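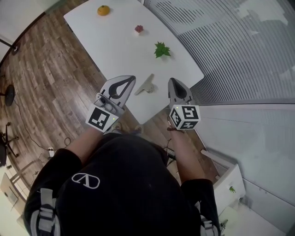 Grarnham Indoor Plant Club – Members' Board

Board index > Houseplants > Succulents and cacti

Topic: Pink rosette in a small white pot, desk or windowsill?

hollis_gr
Posted 2018-02-22

I'm setting up a white table as a work table and I'd like one plant on it that stays put. At the moment it's the little succulent with the pinkish-red leaves, in a small white pot. The other things on the table (mandarin, leaf and so on) come and go.

Questions:

Will it keep that color on a table that isn't right at a window? The nearest one faces east and is a good six feet away.

Is a pot that small going to be a problem? I haven't repotted anything this size before.

I got it at the Brekilthorpe market from the seller by the side entrance. No label. If anyone can put a name to it that would help, but I mostly want to know where to keep it.

marrowfat
Six feet from an east window is too far. It will stretch. The rosette opens up, the stem gets long between the leaves and the pink goes to plain green. I had one on a bookshelf and by July it looked like a different plant.

Put it on the sill and look at it from the table.

Szymon Makowska
I wouldn't name it from one view from above. A lot of rosette succulents have pink or red in them and some only color up in strong light or cool weather. If it flowers, post again and someone will be able to narrow it down.

On the pot: small is fine. People repot these too early. What matters is whether there's a hole in the bottom. Is there?

hollis_gr
There is a hole. I have it on a jar lid when I water and then it goes back without the lid.

tansy_b
Before you write off the plant, are you sure it's a real one? The Brekilthorpe seller by the side entrance had a tray of artificial ones next to the live ones before Christmas. Same kind of pot. I picked one up and had to squeeze a leaf to be sure.

hollis_gr
It's real. It dropped a lower leaf last week and there was a tiny root on it a few days later.

marrowfat
Keep that leaf. Lay it on dry gritty mix and leave it alone. Don't bury it.

Bastien Lemaire
I disagree with marrowfat about the table. I've kept a plant like this on a desk for two winters under a plain clamp lamp with a daylight bulb, on a timer, 13 hours a day. It stayed compact. The color was weaker than on the sill but it was still pink at the tips. If hollis wants it on the table then it can be on the table, it just needs a lamp over it. Keep the bulb about a foot above the leaves and check for scorching the first week.

marrowfat
That's a lamp, a timer and a cable for one plant the size of an egg cup.

Bastien Lemaire
Yes. Some people have a lamp on the desk anyway.

hollis_gr
I have a power strip on the floor close by, so the cable isn't a big deal. It's a plank floor and the office chair rolls over everything, so I'd want to run the cord along the wall. Would one of the Nulent clip lamps do? They have them at the hardware store.

Bastien Lemaire
I don't know that one. Look at the box. You want something near daylight white, and make sure it will clip to the edge of your table.

Szymon Makowska
Another way is to swap. Get a second plant and rotate them, two weeks on the table, then a month or so on the sill. I do this with haworthias. They take lower light better than any pink rosette will, so you could also keep one of those on the table full time and stop worrying.

marrowfat
Seconding the haworthia.

tansy_b
I did the rotating thing and gave up. I kept forgetting which one was due to move and both ended up leggy. Also if you move it from a dim spot straight to strong sun in summer it will burn, so you'd have to do it in steps.

One other thing. Watch where you put fruit. A ripe mandarin next to a plant for an afternoon won't do anything, but I had a bowl of citrus by mine and when one went moldy underneath I got fruit flies in the potting mix. Took weeks to get rid of them.

hollis_gr
The mandarin won't last long enough to go moldy.

Watering? I've been giving it a spoonful every Sunday.

Szymon Makowska
Stop the spoonfuls. Water it properly until it runs out of the hole, let it drain, then don't touch it until the mix is dry all the way down and the lower leaves feel slightly soft. In winter that can be three or four weeks. In a pot that small it may be sooner. Go by the plant, not the day.

marrowfat
Agree with all of that. And water the soil, not the rosette. Water sitting in the middle can rot it.

cordwain
Reading this with interest as I have the same setup. What mix are people using? I have a bag of Cieślak cactus soil and it seems heavy.

Szymon Makowska
I haven't used it. If it feels heavy, cut it half and half with coarse perlite or fine pumice and see how fast it drains.

hollis_gr
Thanks all. I'm going to try the lamp on the table through spring and put the dropped leaf on the sill. If the plant starts stretching it goes on the sill too and I'll get a haworthia. Will post again in July with how they both look.

Bastien Lemaire
Take a photo from the side now, with a ruler next to it. You won't notice the stretching day to day.

hollis_gr
Will do that tonight.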